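Facilities helpdesk – MacAulay building, upper floor
Ticket category: Waste and recycling
Priority: Low (requester selected "Urgent", see below)
Status: Open

Summary as submitted: Plastic bottles bag refused by Toltard again. Liner also keeps slipping into the bin. Please fix both.

Initial response

Thanks for the ticket. I have moved it from Urgent to Low, as the list of things that qualify as Urgent begins with fire and stops a good while before bottles. It is still a fair complaint. A refused bag comes back to us with an orange sticker on it and sits in the corridor until someone is embarrassed enough to open it, and that has now happened often enough for the sticker to leave a mark on the lino.

For anyone joining the thread, this concerns the small white bin with the ribbed outside, at the back of the table. It takes plastic drinks bottles and nothing else. When full, the liner is tied and goes into the 120 litre sack by the goods lift, and Toltard collect the sack. They check it first, with more enthusiasm than I had been led to expect.

I went and had a look at how things stand at the bin end.

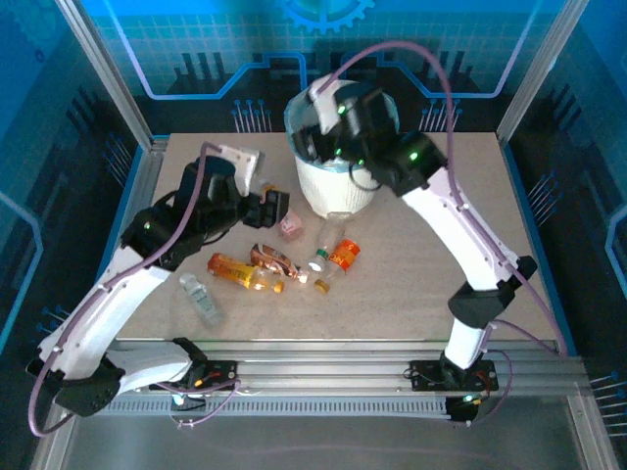

Liner and bin

The liner is the bluish see-through sort and it was folded over the rim, so full marks to whoever fitted it. The bin gets narrower towards the bottom and the liners don't, which leaves a lot of spare plastic inside. My working theory is that the first bottles in land on the slack and drag the whole thing down with them, after which the next few go between liner and bin and have to be fished out by hand.

Things tried so far:

Folding the liner over further. Better, until it wasn't.

Elastic band round the rim. Held well. Band removed by persons unknown, presumably for a more important rubber-band job elsewhere.

Smaller liner. The 40 litre Lornari ones were too big, so I ordered a size down. Lornari sent 40 litre ones. I have sent them back with a note. The reply thanked me for my order.

Pushing the air out before use. You put a fist in and press the liner against the wall of the bin all the way down. It takes a moment and it does help. I recommend this until the right size turns up.

Requester reply: The liner is one thing but Toltard's sticker says "CONTAMINATED – CAPS/LIQUID". We only put empties in. Can you ask them what they mean?

Helpdesk: Have rung Toltard. Was on hold for 18 minutes, during which I learned the first half of a panpipe tune very thoroughly. Their answer is that caps should be on, bottles should be empty, and "empty" means empty when they tip it up, as opposed to empty when you were no longer thirsty. Labels can stay. Squashing is welcome but optional. They don't mind which brand it is.

I then looked at what was waiting on the table.
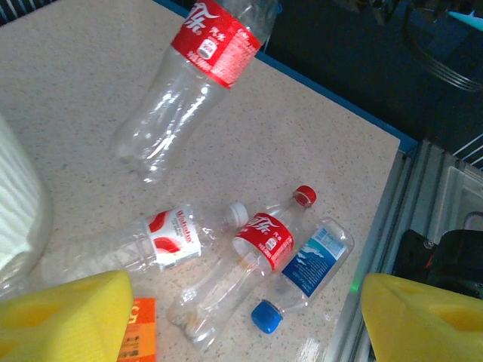

Tallberg, June 26, 2022

Logging this on a Sunday, which I hope will be remembered at review time.

Findings, with the sticker wording in mind. One of the Coca-Cola bottles has been given a decent squash but has no cap. The other still has its red cap on and a little brownish something down near the base. I can't say what it is and I'm not volunteering to find out, but if I can spot it then so can a man whose job is tipping up bottles. The Wahaha one has its white cap on and I have no quarrel with it.

So the complaint is fair on both counts, on that evidence, and I withdraw what I said about Toltard in the lift.

Proposed procedure, to go on the wall:

1. Tip out whatever is left. Sink, please. The yucca has suffered enough.
2. Rinse if it was anything other than water.
3. Squash if you feel like it.
4. Cap back on. Do this after squashing, or you will be wrestling a balloon.
5. Into the bin, inside the liner.

Requester reply: People won't rinse. Also half the caps have gone missing by the time the bottles get to the table. Can we not just put the loose caps in the same bag?

Helpdesk: Asked. No. Loose caps fall through the grating on their sorting line and there is apparently a form for it. They will take caps separately in a tub, minimum 6 kilos, and I have done that sum and would like to retire before we get there. Caps on bottles, then. If you find one loose, match it to a bottle that wants one. It needn't be the original pairing.

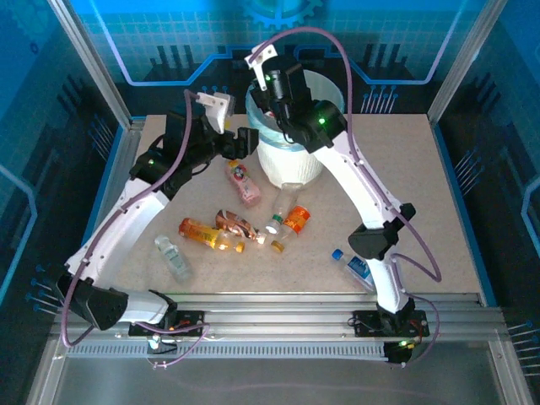

Bottles still to go in, with a yellow cap and a gold cap loose on the table.

On the caps: the yellow one is next to the bottle with the yellow-orange label, so that may be a short reunion. The gold one is just below the clear bottle by the bin. Please try them before they roll off and become a problem for the floor, which is a different category and a different queue.

Requester reply: Noted. Sign is up. Someone has already corrected the punctuation on it.

Helpdesk: It was me. Remaining actions:

Liners – waiting on Lornari. If a third box of the 40s arrives I will keep it and we'll get a bigger bin.
Sack by the lift – opened, sorted, re-tied. Gloves now in the cupboard under the sink.
Corridor lino – passed to cleaning.
Toltard – next check at the ordinary collection. No sticker, and I close this ticket. If there is one, it stays open until September, when the contract is up for renewal.

Status changed: Open to Pending (supplier)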